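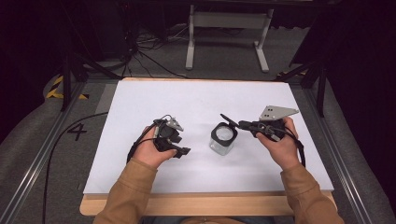 A small glass jar between two hand-held grippers on a white board.

Flukano users can finally move their notes between phones without an account

If you have ever bought a new phone and spent the first evening with it wondering where your shopping lists had gone, you will probably be pleased to hear what Flulteck has been up to. The company behind Flukano, the little note-taking app that seems to inspire such loyalty in the people who use it, has begun sending out an update that lets you move everything from one phone to another directly, with no account, no sign-in and no trip through somebody else's server on the way.

The update is called Paredes, in keeping with Flulteck's habit of giving its bigger releases a name as well as a number, and it started reaching people this month. It is coming out in stages, so please don't be disappointed if you open the app this evening and find everything looking just as it did at breakfast. Flulteck says the whole thing should be finished before December is out, with Android phones first in the queue and iPhones following on behind.

Those of us who have kept our notes in Flukano for years will remember the old way of doing this. You had to export your notes as a single large file, send that file to yourself somehow (by email, usually, if it was small enough to go), open it on the new phone and then hope. The words generally came across. The folders were another matter, and anything with a reminder attached to it tended to arrive without one, so that a dentist's appointment you had carefully put in for the spring would quietly stop existing.

With Paredes you put the two phones near each other, open the settings on both and choose Move my notes. The old phone shows a code, you scan it with the new one, and the copying begins over your home wi-fi, or over a direct link between the phones if there is no wi-fi to be had. Folders, reminders, colours and pinned notes all go along together. Flulteck's own notes for the release give the time for a collection of 3,000 notes as 56 seconds, although that was on fairly recent phones and I should think most older ones will take a good deal longer. Photos and voice recordings are copied last, so you can start reading your text while they trickle in.

One thing I was particularly glad to see is that nothing is removed from the old phone when the copying finishes. The app asks whether you would like to clear it, and then asks again, and if you ignore the question altogether your notes simply stay where they are. Anybody who has handed down a phone to a parent or a teenager in a hurry will appreciate having that bit of breathing space.

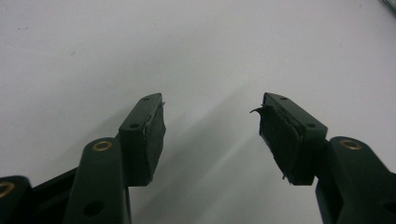

The open fingers of a hand-held gripper against a pale surface.

There are some limits, and it is only fair to mention them. Both phones must be running the new version before they will talk to each other, which means you need to update the old one before you wipe it or trade it in. Locked notes will make the journey, but you will have to type in their password once on the new phone, and if you have forgotten it there is still no way back in. Shared notes are left out for now. The people you share with will need to invite you again from their end, and Flulteck says it is working on something kinder than that for a later release.

You can also go from Android to iPhone, or the other way about, which was the request that came up more than any other on the Flukano forum. That part is marked as a trial to begin with. Text and folders should be fine, the company says, but a few of the fancier fonts don't exist on both sides and will be swapped for the nearest match. If you have spent a long time making your recipe notes look pretty, you may want to wait a little while, or at least have a look through them afterwards before you let go of the old phone.

Flukano remains free to use, with a limit of 8 folders, and the new feature is open to everybody whether they pay or not. The paid version carries on at the same price as before and still gets you unlimited folders, the larger widgets and the option of backing up to a storage service of your choosing. I did wonder whether a tool like this would be tucked away behind the subscription, as so many useful things are these days, and it is rather nice to report that it hasn't been.

The timing may have something to do with Pleneck, the rival notes app that brought in its own phone-to-phone copying over the summer. Pleneck's version is very tidy and does include shared notes, but it does ask you to make an account first, and that has put off a fair number of people who liked these apps precisely for leaving them alone. Plenty of us have ended up with both installed, one for lists and one for longer things, and there is no sign yet of the two being able to swap notes with each other.

Paredes brings a few smaller changes as well. The search box now finds words inside lists that have been ticked off, the dark theme has been made properly dark, and the font size at last follows whatever you have chosen for the rest of your phone. The list of fixes runs to 195 entries, and I confess I did not read every one of them, but I was cheered to find my own old complaint in there – the widget that kept showing last week's list until you tapped it twice.

To see whether the update has reached you, open Flukano, tap the three lines in the corner, go to Settings and scroll down to About. If it says Paredes beneath the version number, you already have it. If it doesn't, check your app store for updates, and try again in a few days.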